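## 4. Relevo en la presidencia del ejecutivo y continuidad de las coaliciones

### 4.1. Definición del caso

El análisis de esta sección toma como unidad el relevo, entendido como el intervalo comprendido entre la dimisión formal de un jefe del ejecutivo y la votación de investidura de su sucesor. El intervalo se abre con el registro del escrito de dimisión en la secretaría de la asamblea. El anuncio público, que con frecuencia lo antecede en varios días, se codifica como variable aparte. Esta distinción reproduce la propuesta por Thibodeau en su estudio de asambleas pequeñas y permite separar dos efectos que la literatura suele tratar de forma conjunta: el desgaste asociado al anuncio y la reorganización interna del partido mayoritario una vez que el cargo queda vacante.

Se examinan tres territorios con régimen parlamentario unicameral: Herkeo, McIntyre y Gokard. Los tres comparten una disposición similar en materia de investidura, según la cual el candidato necesita la mayoría absoluta en primera votación y la mayoría simple en la segunda. Difieren, en cambio, en el tratamiento de la interinidad. En Herkeo el dimisionario permanece en funciones con competencias limitadas; en McIntyre lo sustituye de manera automática el titular de la cartera de interior; en Gokard la norma guarda silencio y la práctica ha oscilado entre ambas soluciones.

El silencio normativo de Gokard merece atención. Durante la primera etapa del régimen, los grupos parlamentarios resolvieron la cuestión mediante acuerdos escritos de alcance limitado al relevo en curso, sin voluntad expresa de crear precedente. Los acuerdos posteriores remiten a los anteriores, con lo que se ha formado una costumbre de contenido variable. Charbonneau sostiene que esa costumbre es vinculante en lo procedimental y disponible en lo sustantivo. Aquí se adopta una lectura más restrictiva: la remisión se considera indicio de continuidad solo cuando el texto reproduce la cláusula relativa a nombramientos.

### 4.2. Fuentes y codificación

El corpus está formado por actas de pleno, acuerdos de coalición depositados en la secretaría de cada asamblea y comunicados de los órganos directivos de los partidos. Las actas se consultaron en su versión definitiva, con las correcciones incorporadas. Cuando la versión provisional difería en el sentido de una intervención, se conservó la definitiva y se anotó la discrepancia. El registro de comunicados contiene 2000 documentos; el de actas e instrumentos anejos, otros 2000. El conjunto asciende por tanto a 4000 piezas, todas ellas fechadas y atribuidas a un órgano identificable.

La codificación se hizo con la herramienta Brilo, desarrollada para textos parlamentarios de extensión media. Cada pieza recibió un código de fase (previa, vacante, investidura), un código de actor y un código de posición respecto de la continuidad del acuerdo de gobierno. Las piezas sin posición reconocible se mantuvieron en el corpus con valor nulo, dado que su exclusión habría sobrerrepresentado a los grupos con mayor actividad comunicativa. Esta decisión afecta sobre todo a los socios minoritarios, que durante la vacante tienden a emitir textos breves de contenido organizativo.

Una submuestra de casi 100 piezas fue codificada por duplicado. Los desacuerdos se concentraron en el código de posición y, dentro de este, en la diferencia entre apoyo condicionado y reserva. El manual de codificación se modificó en el mes de marzo para exigir, en el primer supuesto, la mención expresa de una condición verificable. Las piezas afectadas se recodificaron conforme a la nueva redacción. Los códigos de fase y de actor no presentaron dificultades relevantes, salvo en los comunicados conjuntos, que se asignaron al órgano que figuraba en primer lugar.

Conviene señalar dos limitaciones. La primera se refiere a las reuniones de los órganos internos de partido, de las que solo se conserva la convocatoria y, en algunos casos, una nota de acuerdos. La segunda atañe a los textos de los acuerdos de coalición: los anexos programáticos se depositan de forma íntegra, pero los relativos al reparto de cargos se presentan a menudo como resumen. El análisis de la distribución de carteras se apoya, en consecuencia, en los decretos de nombramiento, que registran el resultado de la negociación y omiten las posiciones de partida.

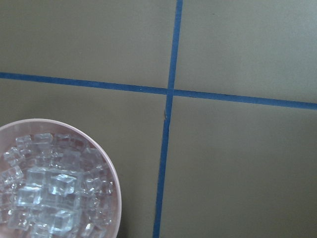

**Figura 3.** Superficies divididas con cinta azul.

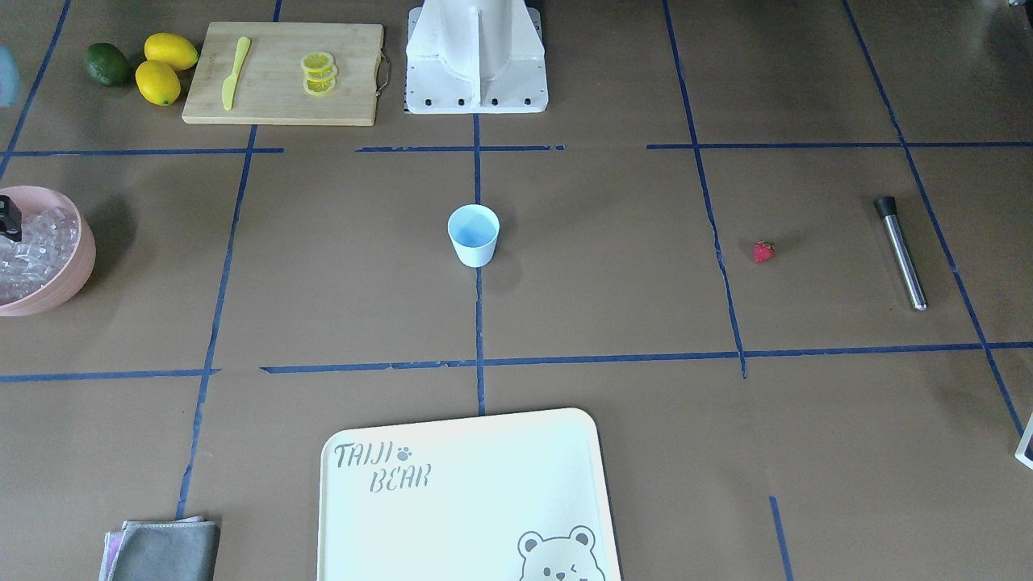 ### 4.3. La fase de vacante

El rasgo común a los tres territorios es la contracción de la actividad legislativa ordinaria. Los proyectos en trámite no decaen con la dimisión, pero los calendarios de comisión se suspenden de hecho hasta que el partido mayoritario designa candidato. En McIntyre, donde la sustitución es automática, la suspensión es más corta y alcanza solo a las iniciativas que requieren comparecencia del jefe del ejecutivo. En Herkeo se extiende a cualquier texto con efectos presupuestarios, por aplicación de la cláusula que limita las competencias del gobierno en funciones.

La designación del candidato sigue dos vías. En la primera, el partido celebra un congreso extraordinario y el nuevo dirigente asume también la candidatura a la investidura. En la segunda, el grupo parlamentario propone a uno de sus miembros y aplaza la elección de la dirección. La elección de una u otra vía depende de los estatutos, aunque estos suelen dejar margen suficiente para que la dirección saliente influya en el procedimiento. Los partidos de Gokard han utilizado la segunda vía con mayor frecuencia, lo que ha dado lugar a periodos en los que la jefatura del ejecutivo y la del partido recaen en personas distintas.

Esta separación tiene consecuencias para los socios de coalición. El acuerdo de gobierno lo firman los dirigentes de partido, de modo que un jefe del ejecutivo que carece de esa condición no puede modificarlo por sí mismo. Los socios minoritarios disponen entonces de dos interlocutores con mandatos parcialmente incompatibles. En los comunicados de la fase de vacante aparece de forma reiterada la fórmula «en los términos suscritos», que remite al texto firmado y deja al margen las modificaciones verbales posteriores. La fórmula es casi inexistente en las fases previa y de investidura.

Thibodeau interpreta esta remisión como una estrategia de bloqueo. Los materiales examinados admiten una lectura distinta: los socios que recurren a ella votan después a favor del candidato en primera o segunda votación, y lo hacen sin exigir un nuevo reparto de carteras. La remisión parece cumplir una función de reserva – fijar el estado del acuerdo antes de que se conozca al sucesor – y pierde utilidad una vez que el candidato lo asume por escrito. La diferencia entre ambas interpretaciones no puede resolverse únicamente con textos públicos.

### 4.4. Origen de la dimisión

La causa declarada de la dimisión se clasificó en tres categorías: pérdida de apoyo parlamentario, conflicto interno de partido y conducta personal. La clasificación atiende al escrito registrado y, en su defecto, a la declaración ante el pleno. Se descartó el uso de crónicas de prensa como fuente primaria, si bien se consultaron para establecer la fecha del anuncio.

En las dimisiones por pérdida de apoyo, el sucesor procede por lo general de un sector distinto del partido y el acuerdo de coalición se renegocia. En las motivadas por conflicto interno, la renegociación es parcial y se limita a las carteras vinculadas al sector derrotado. Las dimisiones por conducta personal presentan el patrón más estable: la dirección del partido conserva el control del procedimiento, el sucesor pertenece al mismo sector y los decretos de nombramiento mantienen la composición anterior con cambios menores.

Este último resultado coincide con lo observado por Charbonneau, que lo atribuye a la rapidez con que se produce la salida. La explicación es plausible para McIntyre, donde el intervalo entre anuncio y registro es breve. Resulta menos convincente en Herkeo, cuyo reglamento impone un plazo mínimo entre ambos actos y donde, pese a ello, la composición del gobierno tampoco se altera. Una explicación alternativa apunta al contenido de la crisis: cuando la causa se circunscribe a una persona, ni los socios ni los sectores internos disponen de un argumento programático para reabrir el acuerdo.

### 4.5. Reforma del procedimiento

Los tres territorios han debatido propuestas de reforma del régimen de vacante. La versión depositada en la asamblea de Gokard con fecha 2020-02-15 incorpora un artículo único sobre interinidad, tomado en lo esencial de la regulación de McIntyre, y añade la obligación de publicar de forma íntegra los anexos de los acuerdos de coalición. La primera parte contó con el respaldo de todos los grupos en la fase de toma en consideración. La segunda se remitió a comisión.

El debate sobre los anexos revela una divergencia que no sigue la división entre gobierno y oposición. Los partidos con experiencia reciente como socios minoritarios defienden la publicación, mientras que los mayoritarios, con independencia de su posición en el momento del debate, prefieren el régimen de resumen. Las enmiendas presentadas permiten identificar dos soluciones intermedias: la publicación diferida hasta la investidura y el depósito reservado con acceso para los portavoces. La primera resolvería parte de las dificultades documentales descritas en el apartado 4.2. La segunda mantendría sin cambios la situación de quienes trabajan con fuentes públicas.

Queda fuera de esta sección el efecto de la reforma sobre la duración de los gobiernos, que exige una serie temporal más larga y se aborda en la sección 5 con los datos de composición de las asambleas.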